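Skilholm Table Set: data card

Maintained by Melati Sopacua and Darmawan Nugroho. Last revised in March. Read the section on known problems before you quote any number from this card.

What it is

Skilholm is a collection of 2692 overhead pictures of a white table with play kitchen things on it: plates, bowls, a tray, toy fruit, a toy bottle, a toaster oven. Each picture comes with a short list of the items on the table and, for most of them, a note of what is resting in or on what. It was put together to find out whether people agree when asked plain questions about a laid table, such as "is the bowl empty?" or "what is the banana in?"

We went in expecting near total agreement. We didn't get it, and most of this card is about why you should be careful with the labels.

What it isn't

It is not a set about kitchens. The food is toy food and the table is not a kitchen worktop. We have seen an earlier release passed around with a summary calling it "everyday household meals", and we would like that to stop. No meal takes place in any of the pictures.

It also says very little about how people lay tables. The arrangements were drawn from a written list by Larasati Chin, who was told to avoid anything that looked like a place setting. If your model learns from this that strawberries live next to orange slices on bare tabletops, that is Larasati's list talking.

Layout of the files

pictures/ holds the overhead views, numbered in the order they were taken
items.csv has one row per item per picture, with a name and a colour
resting.csv has one row per pair, for example banana / in / bowl
doubtful.csv lists items whose name was disputed
notes.txt is free text from the annotators, unedited, spelling included

Colour is a single word in items.csv. That was a mistake. Several plates and bowls sit between two colour words, and a single word forces a choice that the annotators made differently from one session to the next.

How the labels were made

Two people labelled each picture separately. Where they differed, Suryani Santoso looked at both answers and picked one, or sent the row to doubtful.csv. She kept no record of how often she sided with the first annotator, so we can't say whether that step improved anything. It certainly made the files tidier.

Annotators were given four rules:

1. Name the item as the toy it stands for. A toy strawberry is "strawberry".
2. If a thing overhangs the rim but its weight is in the bowl, it is "in".
3. Things lying on the bare table get no row in resting.csv.
4. If you can't tell what a fruit is meant to be, write "red fruit" (or whatever colour it is) and move on.

Rule 2 gave the most trouble. The picture under this paragraph is a usual sort of case: the banana bunch spreads well over the edge of the small navy bowl, and one annotator wrote "on". The final label is "in". The large plate and the green bowl both carry nothing and are marked empty. The little round red fruit near the orange slice went to doubtful.csv, with one vote for tomato and one for cherry, and I can't honestly say either of them is wrong.

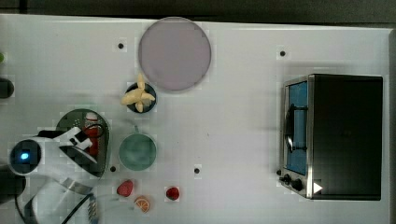 Known problems

Colour words. The big plate was entered as pink by one annotator and lilac by the other. The green bowl has been called green, teal and mint. Treat the colour column as a hint. Do not report accuracy on it to one decimal place, as someone did in a draft we were asked to comment on.

Disputed names. doubtful.csv has 147 rows. I suspect the true number is higher, as two tired people can agree on the same wrong word. Small round red things are the worst.

Missing relations. Only 985 pictures have had resting.csv checked a second time. The rest had one pass after the initial labels were merged. The checked ones are marked with a 1 in the last column.

"Empty" is a judgement from above. A shallow bowl seen from overhead is easy to read. A deep one in shade less so, and annotators were not offered "not sure" until 20 pictures into the work. Those first pictures were never redone.

Marks on the table. The tabletop has small black circular spots. Early on they were entered as "button" or "olive" a few times. Anisa Sopacua searched for those and took them out, but only by those two words. If you find a stray "raisin", please tell us.

Results people have asked about

The Sembiring baseline does well on naming and poorly on "in" against "on". We don't think this shows it fails to understand containers. It may only show that it hasn't learnt rule 2, and rule 2 was written by us on an afternoon when we wanted to get on with things.

The Skalard score is higher on both. We have not been able to repeat it and would treat it with caution until somebody does.

Suggested use

Good enough for checking whether a labelling tool handles overhead views and small objects. Reasonable for studying disagreement, if you use notes.txt alongside the tables. We would not use it to compare two systems that are close together.

Changes

March: removed "button" and "olive" rows, added doubtful.csv, corrected the spelling of "strawberry" in items.csv.
Before that: first release, under the name Wolen. Please don't cite that one. The item names were never merged and the relations file had its two columns swapped.

Corrections go to Darmawan. Include the picture number and the row as it stands now, as well as what you think it should say.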